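# Desk lamps, red shelf

Wurnden Lamp Pages, updated 16 March 2025

Welcome back to the least glamorous gallery in Wurnden. Earlier pages covered the black lamps and the grey lamps, and the response to both was a dignified silence. Red is supposed to be the crowd-pleaser, so we shall see.

The usual rules apply. Desk lamps only, the kind that stands on a base and has a neck you can argue with. Floor lamps have their own people. Anything with a clock or a pencil pot built into it goes to Kumudini Sultana, who has the patience for it.

## The small red one

Gamage of Trodudport listed this lamp as the Skuma, in red, white and a green that I have only met in hospital corridors. The price on the old sheet is 2,515 pence, an eccentric way to write down a sum of money, but Gamage did everything in pence until somebody stopped them. I paid 11 pounds for mine in September and was told I had robbed the man.

It is a plain enough article. Cone shade, round base, thin arm, all in the same red, as if the whole thing had been dipped. The gloss is the best part of it. Every fingerprint is recorded for posterity, so I keep a cloth in the drawer, and the cloth gets more use than the lamp does. 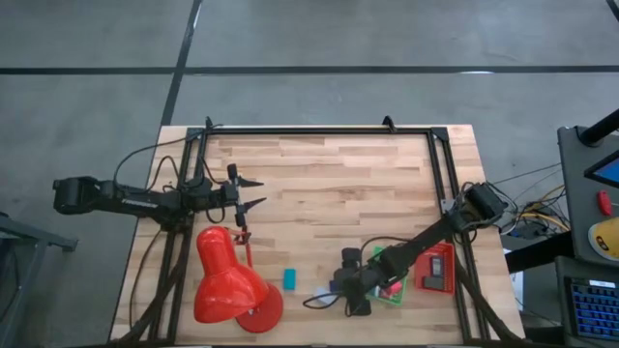

Fathima Sheikh wrote in after the last page to say that a red lamp is a mistake on any desk where work is meant to happen, as the eye goes to the lamp and stays there. She had one through two years of accountancy exams and can still draw the shade from memory, along with very little about depreciation. Her present lamp is beige. She recommends it to everybody and says she couldn't pick it out of a line-up.

I take the point, but I can't go along with beige. A lamp spends most of its life switched off, and in those hours it's an ornament whether it likes it or not. Red on pale wood, tan and honey strips running underneath, is as near as I get to a colour scheme.

## Notes for owners

**The joint.** Small red lamps of this sort live or die by the joint in the arm. If the neck nods slowly through the evening until you are reading by the light of your own knees, tighten the joint a quarter turn and stop. Anwara Sarkar went for the half turn and now owns a lamp that faces the wall.

**The shade.** A cone throws a neat pool and leaves the rest of the desk to its own devices. Good for sewing, stamps and small print. Hopeless for finding the thing you dropped.

**The base.** Felt underneath, if you can get it. Mine had lost its felt before I met it and used to scrape across the table with a noise that fetched the dog. A disc cut from an old place mat, 80 millimetres across, has restored peace.

**Cleaning.** Unplug it, wipe it with a damp cloth, dry it with another. Oratile Du Plessis swears by car polish. The results are magnificent and the smell is with us still.

## Next time

White lamps, of which I have been promised far too many. Sunil Miah is bringing the one with the bent neck, and he would like it known that it came that way. Send anything else to the usual address, with the height and the colour, and please do check that it's a lamp. The last one was a hairdryer.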